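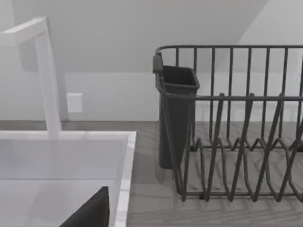 The sink and the drying rack in the practice kitchen, Werkari open day, October 23, 2022.

Hannelore Moser had washed dishes in the Grotmont school kitchen for 33 years, and she had only come to the open day for the cake, which her neighbor Solange Bastos had promised would be lemon. It was walnut. By the time they found that out they had already been given name stickers and a paper map, and it seemed rude to turn around and walk back to the bus, so they followed the arrows down the hall with everybody else.

The kitchen was on a big screen at the end of the second room. Hannelore had expected a proper one, with a floor you could stand on, and she said so to the young woman at the desk, whose sticker said Tomomi Ichikawa.

"We have one of those upstairs," said Tomomi, "but this is where it practices. It can drop a plate in here as often as it likes and I don't have to get the broom."

"I could have used one of these for the June girls," said Hannelore, meaning the summer helpers, who had been lovely girls, every one of them, and had gone through the soup plates like a hailstorm.

Solange wanted to know whether the robot minded being watched. Tomomi said she didn't think so, but that she minded a little herself, and then she laughed and pulled out two chairs for them, and Solange, who had been on her feet since the bus station, sat down with such a sigh of pleasure that a man in the next row turned around to look.

They watched for a good while. There was a dark finger down by the sink, and it came up over the edge and stopped, and went down again, and came up a little farther to the left. Hannelore leaned forward with her handbag on her knees. She knew nothing at all about robots, but she did know about sinks, and it seemed to her that the poor thing was going in like a person afraid of the water.

"What's it looking for?" she asked.

"Whatever we left in there," said Tomomi. "The job is to clear the sink. Arvo sets it up and then he doesn't tell me, so I'm guessing along with you."

Arvo Riihimäki, who was eating walnut cake at the back with a napkin tucked into his collar, raised his fork to show that this was so. Tomomi tapped a key, and the view swung up and over until they were looking straight down on the counter, the way you might if you had climbed a stepladder to change the bulb.
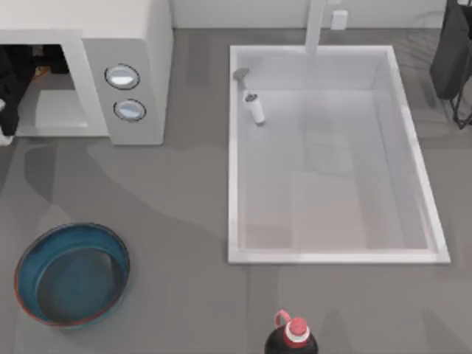 "Well, I'd start with the bowl," said Hannelore at once. "Blue one, on the left. You move your bowl up beside the sink before you put a hand in the water, and then you've got somewhere for the small things. Otherwise you're carrying them across one by one and dripping on your shoes."

"It hasn't got shoes," said Solange.

"And I'd shut that microwave. You'll catch your elbow on the door."

Tomomi had found a pencil by now and was writing on the back of somebody's map. She asked how far up beside the sink, and on which side, and whether it would be different for a left-handed person, and Hannelore, who hadn't been asked a question about dishwashing since she retired, and not very often before that, told her. She told her about scraping before stacking, and about never leaving a knife where you can't see it, and about old Mr. Paredes the cook, who used to put the hot pans in on top of the glasses and then go out for a smoke. It took some time. The man in the next row moved his chair closer, and a boy who had been waiting for his turn at the desk gave up and sat on the floor to listen.

"Farzana should hear this," Arvo said from the back. He had put down his plate. "Farzana Jayasinghe, she writes the task list. There are 77 on it and I don't believe she's ever dried a pan in her life."

"She's got a machine at home," said Tomomi.

"Oh, a machine," said Hannelore kindly.

They missed the bus, and the one after it. Farzana came down in her coat, on her way out to Nirnberg for the evening, and ended up taking the coat off again and going to fetch more tea. Solange ate a slice of the walnut cake after all and admitted that it was very good, and wrapped a second one in a napkin for the ride home, and Hannelore, pointing with her spoon, had just got started on the drying rack.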